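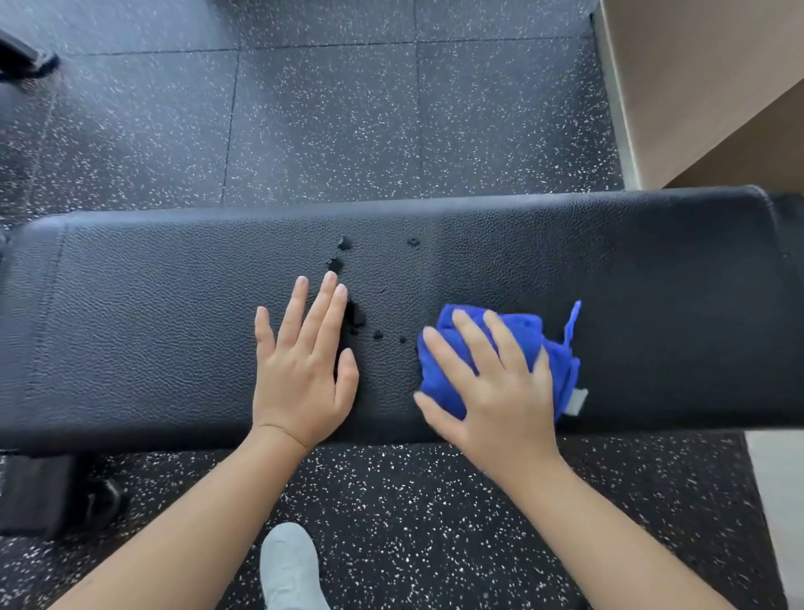

Ó Súilleabháin

October – morning entry
Home | Notebook | Stores | Contacts
Print this page | E-mail this page

Third go at the glue line on the Clastville birch. Yesterday's panels came out of the press at 7 with the clamps still on, which was later than planned. Left them stacked with stickers between and weighed them after tea.

Panel A 3,023 g. Panel B not weighed, corner knocked off when it went over on the trolley. Will cut it up for shear blocks anyway, so no great loss.

Joint faces were planed the same afternoon as gluing this time. Last time they sat over the weekend and I think that was half the trouble. Spread was heavier too – 104 g on A against 100 g on B, same roller, same tin. Squeeze-out even along both long edges on A. On B it was patchy at the end nearest the door and there is a thin gap there you can get a feeler into.

The Trunden hardener is nearly finished. The new tin from Gemgate is a different shade, so please don't top one up from the other until I have run a pair of blocks from each.

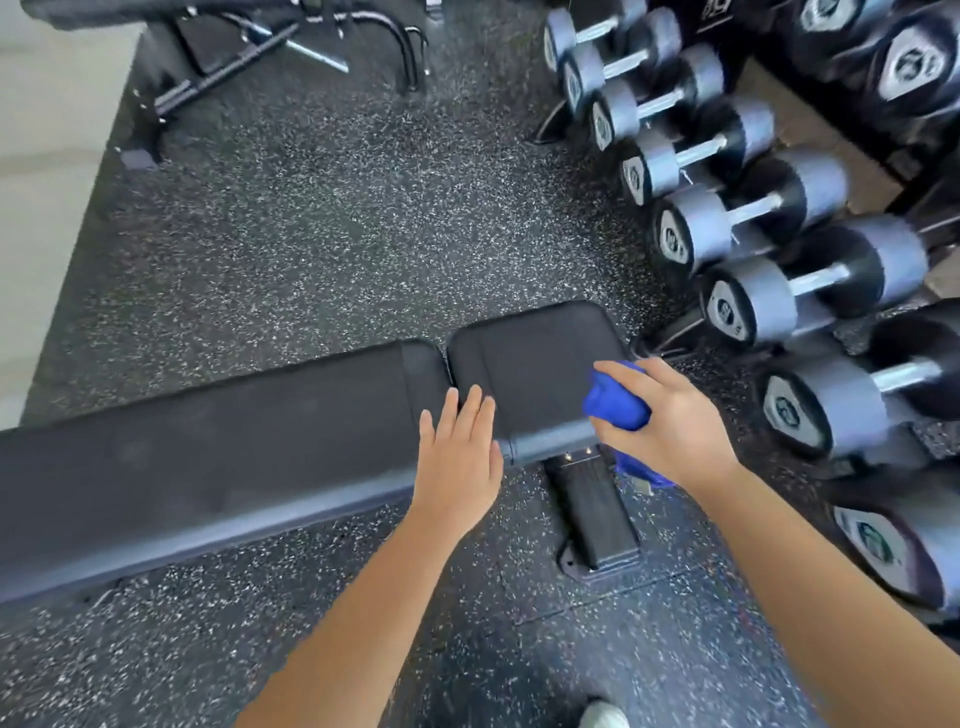
Cut 2 blocks from the good end of B before lunch. First broke in the wood, well away from the line. Second went along the glue for most of its length and the face was shiny, so I'd say it had skinned over before it was closed up. Open time needs to come down. Will try spreading one face only and getting the clamps on straight away.

Also the glue room gauge reads high against the one in the office. Swap them over and see if the error moves with it.

To do: sharpen planer knives, label the offcuts, order stickers.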